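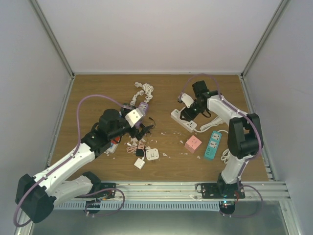 Two arms on the front rail, cables on the wood tabletop.

The Ceiling at Panham

The ceiling was painted in tempera on lime plaster, and I was sent to Panham in March to decide how much of it was still attached. The contract allowed six weeks. The town had put up a scaffold of steel tube with a plank deck, set so that a person of average height could work with bent arms. I am taller than average and worked sitting down.

I divided the surface into squares and tapped each one with a fingertip. Sound plaster gives a short, high note. Detached plaster gives a lower one, and where the gap behind it is wide there is a faint rattle. I marked the results on tracing film with a grease pencil: hatching for hollow, dots for flaking paint, a solid line for cracks. By the end of the first week the film over the north bay was mostly hatching.

The subject was a procession. Bearers, musicians and two elephants moved from left to right toward a gate, and behind the gate stood a tree with fruit on it. The painter had left no signature. The parish book recorded a payment for eggs.

The print was the other matter. Everyone in Panham had one. It had been made by a lithographer in Vergara two generations back, in an edition of 3,076, and it hung in kitchens, in the barber's, and over the counter at the bus office. In the print the procession moved from right to left. I assumed the lithographer had drawn directly on the stone and forgotten to reverse the design, which is a common enough error. I wrote that in my notebook and did not think about it for several days.

In the second week I began injecting grout. The mix was lime, fine sand and a little water, passed through a sieve and drawn up into a syringe. You drill a hole where there is already a loss, wet the cavity, inject slowly and support the surface with a padded board until it sets. I did three injections in the north bay and went down for lunch. A woman was standing at the foot of the ladder with her print under her arm, still in its frame.

She asked when I would be turning them around.

I said that no change would be made to the image. She said the image had already been changed, and that the print showed how it was. Her grandmother had been baptized under that ceiling and had always said they were walking toward the door. In the painting as it stood, they were walking away from it. She left the print leaning against the font so that I could work from it.
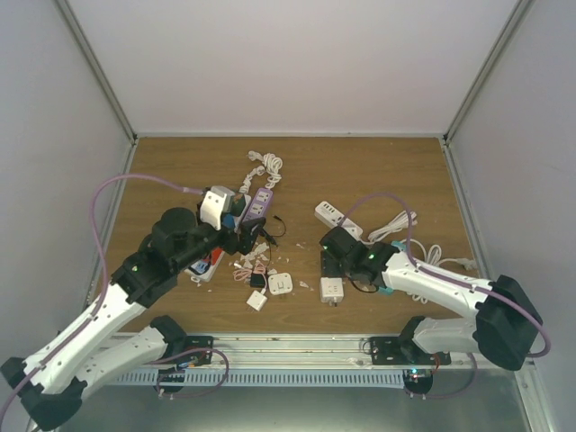

Left arm over the tabletop, green light on the wrist.

I took the print up the scaffold that afternoon, mainly to get it off the floor. Apart from the direction it was a careful copy. The lithographer had used 6 stones, one for each color, and the register was good. He had drawn the cracks that existed in his day as fine gray lines. I compared them with my tracing film. A crack does not heal, so every crack in the print should have been on the ceiling, mirrored.

They were on the ceiling, and they were not mirrored. The long one crossed the north bay from the window to the lamp hook in the print, and it crossed from the window to the lamp hook above my head. The figures faced the other way on either side of it.

I checked for a second paint layer. An overpainted ceiling shows it under raking light, as ridges where the old brushwork does not agree with the new. I switched off the main lamp and held a flashlight flat to the surface. There were no ridges. I took a sample the size of a grain of salt from the edge of a loss, mounted it in resin, polished it, and looked at it at a magnification of 50. It showed plaster, ground and one layer of paint.

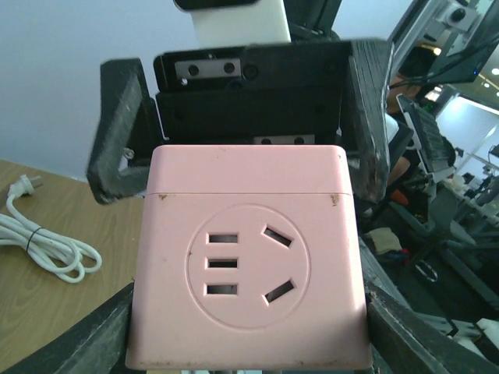 The gate was the last section to be cleaned, and I did it with cotton swabs and deionized water. Under the soot the arch came up pink. I had expected an earth red, faded, and instead it was a pastel pink with no shine to it, the same as the plastic of the socket cube, down to the small brownish marks along a horizontal line a third of the way from the top. On the gate that line was the joint between two days of plastering. I tested the marks for iron and got nothing. They were at the height a hand would reach, if the gate were full size and people had been passing through it. I recorded them as surface deposits and left them in place.

I telephoned the office in Alumus and asked whether an earlier survey existed. They found one photograph, black and white, taken before the war for an insurance claim. It arrived by mail in a card sleeve. The procession was in it. The figures faced front, all of them, including the elephants, and the gate was closed.

The grout in the north bay had set by then. I tapped it and it was sound. I wrote the condition report in the usual order: support, ground, paint layer, previous treatments. Under previous treatments I put "none identified." Under orientation of figures, a heading I had to add, I wrote "left to right at time of inspection," with the month and the hour.

On my last evening I carried the print back down and set it against the font. Then I took down the lamp, coiled the cable, and tapped the square over the gate one more time. The note was low. Someone on the other side of the plaster tapped back, twice, and I got out the pencil and marked it hollow.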